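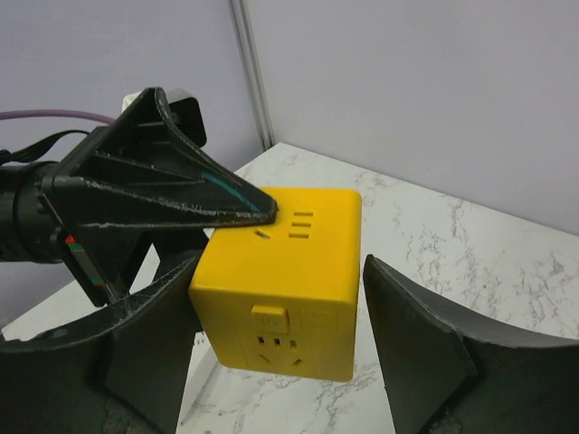 *Cycle 1697. Wedge finger down on the cube, gripper still open on the right side.*

## Second arm pushes before first arm is holding (and the log says everything is fine)

**idris_howells**

Two-arm cell, a wedge finger on one arm and curved jaws on the other. The job is simple: jaws close on the yellow socket cube, the controller confirms the grip, then the wedge comes down on the top edge and holds it steady for the next step.

On cycle 1697 the wedge skipped the part where it waits. It pressed down with 59 N while the jaws were still closing, and kept pressing until I hit the stop. The force limit is set at 80, so as far as the controller was concerned this was a lovely afternoon. No fault, no warning, and "grip confirmed" in the log with a timestamp that would be very reassuring if it were true.

Controller is the Akyol one, sequence built in Pesance. It ran without complaint all morning. Has anyone seen a grip confirm come through early?

---

**cor_prins**

Your limit is too high. 80 N on a plastic cube is a bench press. Set it to 20 and it would have tripped the moment it touched.

---

**idris_howells**

And then it trips on every good cycle too, because the step after needs 45. I tried that in May and spent the week walking over to press reset. I got fit but the robot didn't get any better.

---

**sandamali_s**

With respect to Cor, the limit is a side issue. The wedge moved when it shouldn't have. A lower limit means it does the wrong thing more gently.

Idris, how is grip confirm generated? If it's finger position only, any part bigger than the last one will reach "closed enough" at a different point. Did you change parts before this?

---

**cor_prins**

Gently is what you want when there's a hand in there. I'll keep my side issue, thanks.

---

**idris_howells**

Oh dear. Yes, I changed parts. We alternate between the cube and the white triangular strip with the three three-pin sockets on top. The strip lies flat on the tabletop and gets picked up by a corner, so the jaws have a completely different width to close to. 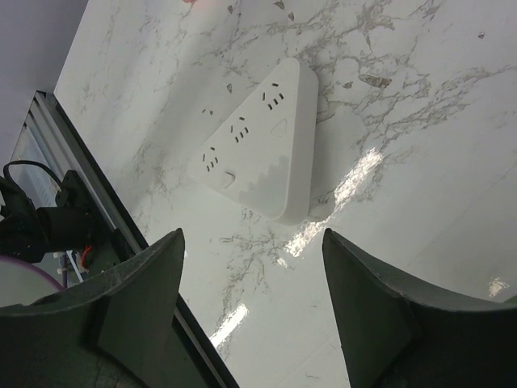

I load a separate recipe for each one, and the recipe carries its own closing width. In theory. I went back through the change log and the recipe name switched over to the cube on time. Whether the numbers came with it is something I had been taking on trust.

Both parts are unplugged dummies, before anyone asks about the mains.

---

**judite_m**

I was about to ask about the mains.

Also, where were you standing? You say you hit the stop. Was the guard closed, or were you at the table with the teach pendant like the rest of us?

---

**idris_howells**

Pendant, reduced speed, outside the reach of both arms. Mostly outside. I have since moved the stool.

---

**blathnaid_nc**

We had this at Rululham. The recipe name updates right away, but the confirm threshold is only read when the sequence starts from the top. If you swap recipes on a paused sequence, you get the new name with the old threshold. The display shows the new one, naturally.

Try this:

1. Stop the sequence fully. Pausing isn't enough.
2. Load the cube recipe.
3. Jog the jaws by hand, with no part in them, and note the width where confirm goes high.
4. Compare it to what the recipe says.

Keep the wedge arm disabled for all of it.

---

**cor_prins**

If that's the bug, fine, but it's still one bit standing between "wait" and "push". I wouldn't run two arms on one bit. Add a current check on the jaw motors so confirm needs position and load together.

---

**sandamali_s**

Now that I agree with. Please nobody screenshot it.

---

**idris_howells**

Did Bláthnaid's test. From a full stop, confirm goes high where the recipe says. Paused, swapped, resumed: it goes high much wider, at the strip's width. The screen shows the cube's number the entire time, with great confidence.

So I swap from a full stop for now, and I've started on Cor's current check. First attempt never confirms at all, and the wedge waits above the table forever. I can live with that version over the weekend.

---

**judite_m**

Report it to your supplier as well. Ours is Sutham and they asked for the log plus the paused/resumed comparison when we had a similar one. And leave the limit alone until the current check works, or you won't know which change fixed what.

---

**cor_prins**

Or lower the limit.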